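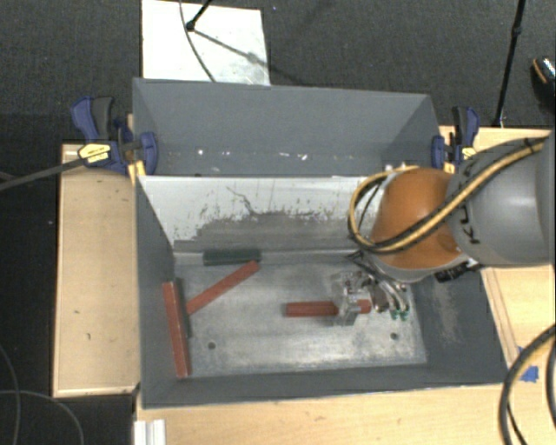 The tool library at Haworth reopens in August after a month's closure for sorting and repairs. Members can borrow up to 2 large items at a time, as before, and the loan period stays at 19 days. A good deal of the month will go on storage. Years of use leave their mark on anything that holds tools: a grey bin with two sections will pick up scratches and flaked patches on its divider, and small pale chips gather along the base. Please empty and brush out any box or crate before you bring it back, including the corners.

The repair fund stands at £1,675. Most of it will go on new blades for the hedge trimmers, a replacement motor for the older floor sander and a second set of drain rods, which have had a waiting list since spring. Anything left over will be put towards a longer extension ladder. We looked at hiring one from Roleck but the cost over a year came to more than buying.

Returns during the closure can be left at the Edgate branch, at the side door, up to 5 in the afternoon. Please tie a label to each item with your name and membership number, and write down any fault, however small. Petrol tools cannot be left there — keep them at home until we reopen and you will not be charged for the extra days.

Two changes to the lending list. The tile cutter now comes with its own stand, so there is no need to book the two separately. The wallpaper steamer has been withdrawn because the hose can no longer be replaced. If you have a working steamer you no longer use, we would be glad to hear from you.

Members in Clondesen can still have items sent over on the monthly van. Requests for the first run after reopening should reach Isla Morrison by the end of the closure, either by email or on a slip handed in at Edgate. Bookings for everything else open on the morning we return.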